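Chapter 3
Licensing and Taxation of Remote Betting

A remote betting operator needs permission in each market where it accepts customers. The license may be issued by the state where the operator is based, by the state where the customer lives, or by both. This chapter deals with the second case, known as point-of-consumption licensing, and with the taxes that follow from it.

Two tax bases are in common use. A turnover tax is charged on the total amount staked. A gross revenue tax is charged on stakes less winnings paid out.

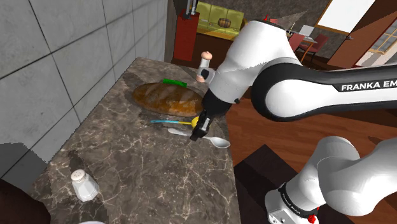 The choice of base affects the odds an operator can offer. Suppose Plornwood accepts stakes of $1,032 on a single event and pays out $860. Its gross revenue is $172. A 3 percent turnover tax yields $30.96, equal to 18 percent of that revenue. If payouts rise, the turnover tax stays the same while a gross revenue tax falls.

Section 3.1 defines the taxable stake. Section 3.2 covers free bets and voided bets, using the accounts of Plornwood and Kiditz. License fees are treated in Section 3.3.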